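What's a Scab For? (And Why You Shouldn't Pick It)

By Neusa Teixeira, for the Hao Kids Health Corner

So you fell off your scooter. Ouch. Knee all scraped up, a bit of blood, some dirt in there too. What happens next? Lots! And fast.

First, the plug

Your blood is full of tiny bits called platelets (say PLATE-lets). Way too small to see. When your skin gets a hole in it, they rush over and stick together. Like a crowd jamming up a doorway. Then some stringy stuff called fibrin shows up and makes a net over the crowd. Now you've got a clot. Bleeding slows down, then stops.

For a small scrape this takes a few minutes. Pressing on it with a clean cloth helps alot. Don't keep lifting the cloth to peek!!

Then the lid

The clot dries out on top and gets hard. That's your scab. Brown or dark red, kind of crusty. It's a lid. Germs stay out, and under it your body gets busy.

Busy doing what? White blood cells come first. They gobble up germs and old broken bits. That's why a cut can look a little pink and puffy at the start. Then new skin cells grow in from the sides and meet in the middle. Like two teams digging a tunnel from both ends, except flat.
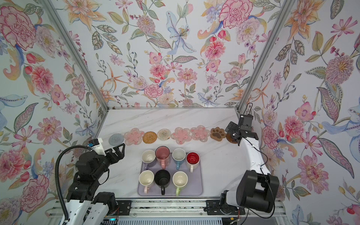
Flowers on the walls, coasters along the back of the table.

Why does it itch?

Good question, came in from a reader called Yeshi Birhane. A few reasons. The skin gets dry and tight. And your body sends out chemicals while it's fixing things, and some of those make nerves go itchy. Itching is pretty normal. Scratching it is a bad plan though. Try patting around it, or a cool damp cloth next to the sore part.

OK but why can't I pick it

Because the lid comes off too soon! Then it can bleed again, your body has to make a new plug, and germs from your fingernails get in. Picking can leave a scar too. Leave it alone and it falls off when the skin underneath is ready. Small ones take a week or 2.

What to do when you get a scrape

Tell a grown-up.
Wash your hands first.
Rinse the scrape with clean running water. Stings a bit. Sorry.
Press gently with a clean cloth if its still bleeding.
Put a bandage on it. Change it every day, or sooner if it gets wet or dirty.

Grown-ups sometimes add a dab of petroleum jelly before the bandage. Keeps the spot from drying out, so you might get a smaller scab or no scab at all. Skin can heal fine that way.

When to get more help

Show a grown-up right away if the cut is deep, or wide open, or won't stop bleeding after ten minutes of pressing. Same for animal bites, or if something is stuck in there. Don't pull it out yourself. And later on, if the sore place gets hotter, redder, more swollen, or has yellow goo, or you get a fever. Those can mean germs got in. A doctor or nurse should look.

Words to know

Platelets: tiny bits in blood that stick together
Fibrin: the stringy net
Clot: platelets plus net
Scab: a clot that dried out

Next up: bruises, and why they change color.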